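Desks, Desks, Desks: My Home Office Hunt

Posted 2025-11-08 in Rooms & Furniture

Well, this page got away from me! It started as a quick note to my sister about which desk to buy, and then I kept adding to it, and now it's a gallery with only two pictures and far too many words. If you're shopping for a work table with a pale wood top, maybe it saves you a trip. If you're only here for the pictures, scroll away, I won't be hurt.

A little background. We moved to Wukbridge in May, and the spare room came with nothing in it but a radiator and one very optimistic hook on the wall. I work from home most of the week, and I'd been getting by at the kitchen table, which meant packing everything up before dinner every single night (my back had opinions about this, and so did my family). So I wanted a real desk with a real top, and I wanted the room to feel bright, because the window faces a fence.

I had a short wish list. Light wood. A soft edge someplace, since I walk into corners. A hole for the cords so they don't hang off the back like vines. And no drawers! I fill drawers with junk, I know myself.

The light top, with the cord hole

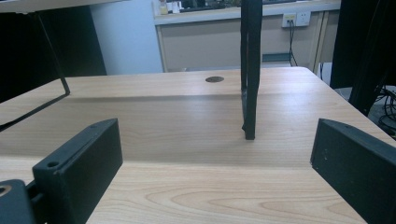 Pale grain with little oval knots, a rounded far edge, and the dark grommet toward the back.

I love this grain. It's wavy and calm and there's just enough going on that a coffee ring wouldn't be the first thing you see. My old desk was nearly black and showed every speck of dust by lunchtime, so after years of that I was ready for something that looked like toast. The color reads as beech to me, though I'm no expert and I've been wrong before (ask me about the "oak" bookshelf).

The grommet is a small thing to get excited about, I know, but I am excited. At the kitchen table my laptop cord ran across the floor to the outlet by the fridge and everybody tripped on it, me included. With a hole set into the top you drop the plug through once and forget about it. I'd put the lamp cord and the charger down there and keep the rest of the surface clear, at least for the first week.

Babatunde Ogunleye, who built the shelves in our hallway, gave me the best tip of this whole search: measure your chair with the arms on before you measure the desk. I hadn't. My chair arms turned out to be too tall for two of the desks on my list, so those got crossed off right there. He also told me to think about where my elbows go, and now I can't sit down anywhere without thinking about my elbows.

Same wood grain, more of the tabletop
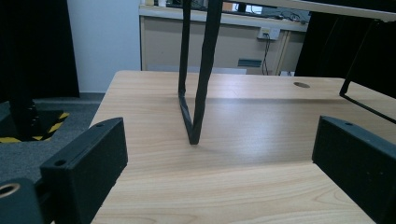

What I'm still deciding

Size, mostly. The spare room is 9 feet along the long wall, and I had my heart set on a desk 70 inches wide until I remembered the door swings inward. I taped the outline on the floor with painter's tape and walked around it for a couple of days. It fits, but you have to shuffle sideways to reach the window, and I don't want to shuffle sideways for the next ten years. A narrower one would leave space for the reading chair, and I really want the reading chair.

Finish is the other thing. I like how a smooth pale top picks up the light, and in a room with a fence for a view I'll take all the brightness I can get. The downside is glare when I'm on the computer, so the desk may have to go sideways to the window. My sister says put it facing the wall and be done. My sister also keeps her printer on the floor, so I'm weighing her advice carefully.

Then there's the question of what goes on top. So far the list is laptop, lamp, the blue mug with the pens, and a plant if I can find one that likes shade. I'd like to keep it to that. The paperwork is going in a box in the closet, and I've already bought the box, so that part is happening.

I'll add more pictures once the room is put together, and probably one of the hook too, which I've grown fond of. If you've lived with a light wood desk for a while, please leave me a comment and tell me how it's held up, especially around the spot where your wrists rest. And if anybody has a trick for getting painter's tape residue off old floorboards, I need that one right away!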